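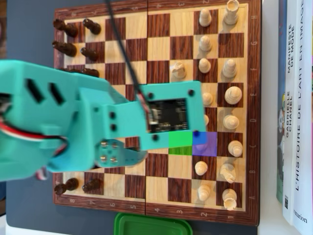
Progress report to the Gastine fund, period ending February

Prepared by Zoia Karpenko, Clovmont workshop

The grant asks one question: can a low-cost arm put small household things back where they belong, without a person standing over it? We chose board games as the first chore. The pieces are small and smooth, and anybody can tell whether one is in the right place. Shelf facing in a small shop, the second chore in the plan, needs the same kind of reach and release.

## Work done

The arm is 3D-printed and driven by servos. Chia-hao Yeh rewrote the part of the software that picks the source square and the target square, and it now takes its orders as a pair of squares. Placement is scored by whether the base of the piece ends up fully inside the target square. A piece on the line counts as a miss.

We logged 1,155 single moves in this period. The log is kept by Tsung-han Chung and can be sent on request. We have not yet broken it down by type of piece - that will come with the next report.

Reaching over a full row of pieces is slow. The arm has to go up, across and down, and we have kept the travel speed low on purpose. A person does the same move without thinking about it. 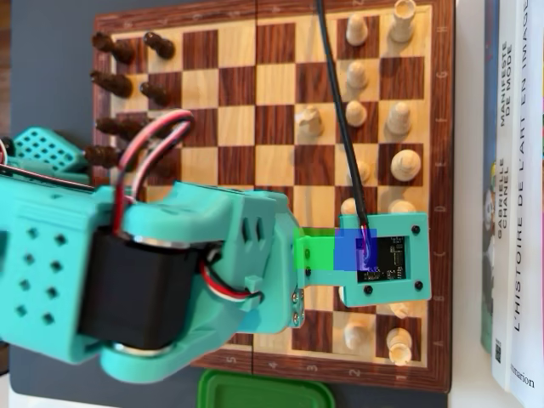 Hok-lam Yu wrote back on the draft of this section that speed is the wrong thing to worry about. In his view a shop would accept a slow machine that works through the night, but would not accept one that has to be checked every morning. He asked us to report the number of moves between human interventions, and we will do so from now on.

## Fallen pieces

Setting out a game from upright pieces is one job. Tidying up after one is another, and it is closer to what people want done at home. A pawn on its side can point in any direction, and the fingers need to close across it at the right angle. Too high on the head and it can slip out. 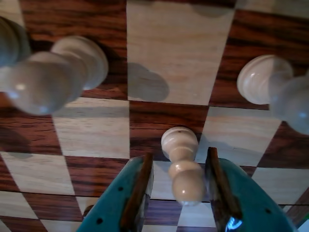 We set aside 100 trials for this and have run 60 of them. The approach angle is the main source of trouble. Chia-hao wants to try softer pads before changing the software. I would do it the other way round, but pads are cheap and he can have them fitted by Friday.

Standing a fallen pawn back up is not solved. For now the arm may pick it up and put it in a box, which counts as tidying under the terms of the grant but does not reset a board.

## Where this leaves the chore question

Moving known objects between known places: yes, at a slow pace and with a person in the building. Picking up things that have been dropped or knocked over: sometimes. Working in a home with children, pets and a different table every day: no, and we don't expect to claim that under this grant.

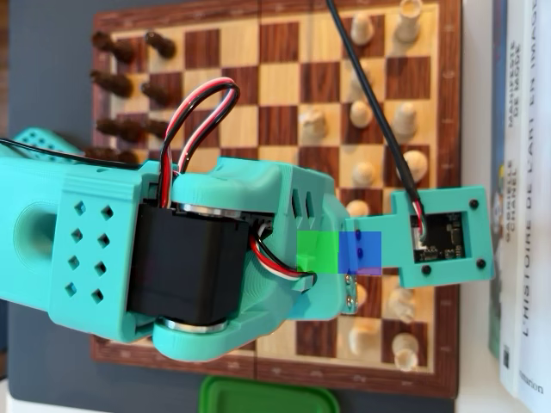

## Next period

- Finish the remaining fallen-piece trials.
- Start the shelf task with Banora, using 2 sizes of carton.
- Yee-man Huang to draft the safety notes for the shop visit at Lau.
- Report moves between interventions, as above.

We are not asking for a change to the budget.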